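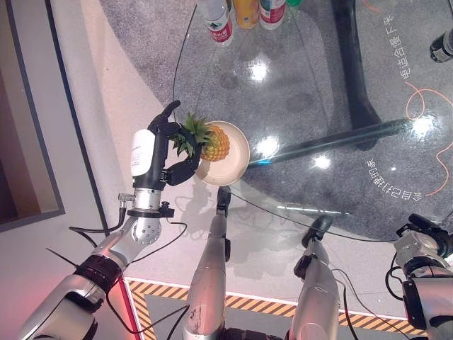
So we're at 939 usable demonstrations as of Thursday, against the 900 we promised you for this stage of the Kudcombe grant. I'm pretty happy with that, and I'll say up front that it cost us more evenings than I'd budgeted for.

Most of the new ones are the fruit set. The pineapple is still everybody's favorite and still the hardest. Grabbing it by the crown works nicely when the leaves are bunched together, but if the fingers close on just the outer few, the fruit swings around and the operator has to start over. We've been keeping those restarts in a separate folder (over 200 so far) and the Vurkbridge group wants them for their recovery training, so please don't count them as waste!

The round glass table was your suggestion, and it has made life interesting. The ceiling lights bounce off it and you can see the carpet right through it, so the model trained on our old tabletop data gets pretty confused about where the surface is. We put 80 of the glass table runs aside as a test set and won't train on them.

Two things went less well. The Jisano labeling tool kept dropping the last second of each recording, and we relabeled a whole batch by hand before anyone spotted it - it's patched now. And the plate placements are too samey. Our operators like the middle of the table, so next month they'll get a printed list of positions to work from.

Money is on plan, apart from replacement cables, which ran a bit over. I'd like to move what's left of the travel line to cover them if that's OK with you. The Aquino site starts collecting in October with the same task list, and I'll send their first numbers along with ours.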